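## 4.3 The living room as a holding place for household textiles

The preceding section dealt with the washing and drying of clothes in the 40 households that took part in the Metilari study. The present section deals with the interval after drying and before storage. Participants had little to say about this interval when first interviewed, and several left it out of their account of the laundry altogether. The diaries show that it is often the longest part of the work, and that in most homes it is spent in the living room.

The study was carried out in two districts, Pedau and Clestow. Homes in Pedau are mainly flats with one principal room for sitting, eating and receiving visitors. Homes in Clestow are larger on average, and some have a separate utility room. It was expected that the second group would keep clothes out of the living room more successfully than the first. The diaries gave only weak support to this expectation, for reasons set out below.

### 4.3.1 The room and its competing uses

The living rooms were furnished with display in mind. Participants described the television wall, the window and the space before it as the parts of the room that a visitor would see first, and it was in these parts that plants, models, ornaments and small tables were placed. Lighting had often been chosen for the same purpose. In one home a recessed ceiling with a concealed white light along its inner edge is combined with round downlights, and white robot figures stand in front of the window and its sheer curtain, with a leafy plant beside the curtain and a large television on a light grey wall. A room of this kind has been arranged with care, and its owners do not think of it as a place of work.
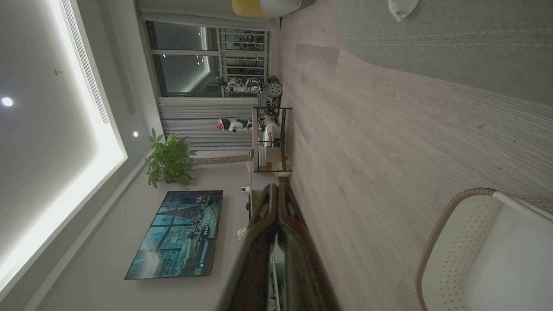 Why, then, do clean clothes so often stop in the living room on their way to the wardrobe?

They stop there because folding is done sitting down, in company or in front of the television, and the living room is where the household sits in the evening.

The answer was given in similar terms in both districts. One participant in Clestow, whose utility room contained a purpose-built folding counter, reported that she used the counter for storing tins. Folding was, in her words, "a job for the sofa". Others mentioned the better light, the warmth of the room in winter and the wish not to be alone upstairs. Very few described the arrangement as a matter of insufficient space.

### 4.3.2 The basket

Clothes were brought into the room in a basket, a bag or the arms. The basket was the preferred means in both districts and accounts for 376 of the resting periods entered in the diaries. Its advantages are plain. It can be carried with both hands, it keeps socks from being dropped on the way, and it can be put down without any decision having been made about its contents.

The last of these deserves attention. A garment laid over a chair is recognised by most people as untidy, and in several homes it led to comment from another member of the household. The same garment in a basket attracted less notice. Participants spoke of clothes in a basket as being "dealt with" or "nearly done", even where the basket had been standing for 1440 minutes or more, that is, for at least one full day. Following the terms proposed by Karunaratne, we call this condition *contained disorder*: the items are out of place, but the container has a shape and an edge, and the room is judged tidy with the exception of one object.

Position on the floor was also fairly regular. Baskets were set down close to the seating, within reach of a person on the sofa, and seldom in the middle of the room where they would block the way to the door. Figure 4 gives an instance. The contents have been left in a bundle, with a red garment trimmed with white stripes lying over white fabric, and the basket stands on the open floor by the sofa.

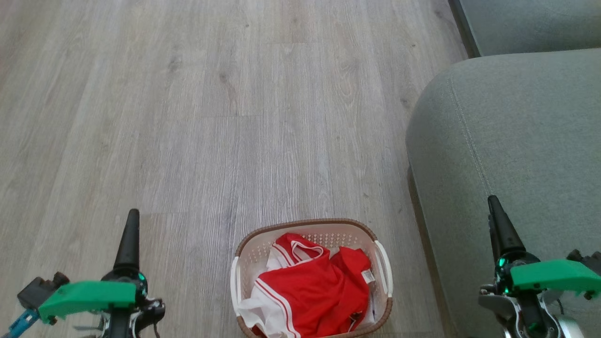 *Figure 4. Laundry basket with unfolded clothing on a pale plank floor, beside a grey-green upholstered sofa.*

It is not possible to tell from the state of a basket whether the clothes in it are clean. This difficulty was noted by the participants themselves. In households of three or more persons, garments were sometimes returned to the wash by someone who had taken a clean basket for a dirty one. Two remedies were in common use. Some households kept baskets of different colours for the two purposes. Others relied on the room alone, on the understanding that anything found in the living room was clean and anything found in the bathroom was not. The second method worked well until visitors were expected, at which point baskets were moved in haste and the understanding failed.

### 4.3.3 Order of removal

The diaries contain entries for 1336 separate garments and household textiles taken out of baskets. Participants were asked to write down each item as it was removed and to state where it went next. The following points may be made.

- Towels and bed linen were generally removed first. They are large, they are easily folded, and their removal lowers the pile quickly.
- School and work clothing was removed when needed, often in the morning and often without having been folded at all.
- Sports clothing tended to stay in the basket. Many participants saw no purpose in folding it, and a fair number took it from the basket directly to the sports bag.
- Single socks remained until last and were in some cases carried back with the empty basket.

The position of sports clothing is of some interest. Its owners, who were commonly the younger members of the household, regarded the basket as a satisfactory place for it. The adults who did the folding did not share this view. Where the matter was raised in interview it was usually described as settled, although the two parties did not always describe the same settlement.

### 4.3.4 Seasonal differences

Entries for June differ from those of the colder months in both districts. Clothes were dried out of doors where this was permitted, and part of the folding was done at the line, so that baskets arrived in the living room already in order. Resting periods were shorter in consequence. The difference was more marked in Clestow, where more of the homes have gardens. In Pedau, drying on balconies gave a similar result on fine days only.

The coding of resting periods was done by Idun Myklebust and checked against the interview transcripts. Entries in which the room could not be identified were left out of the analysis in this section and are treated separately in Section 4.5, together with those relating to ironing.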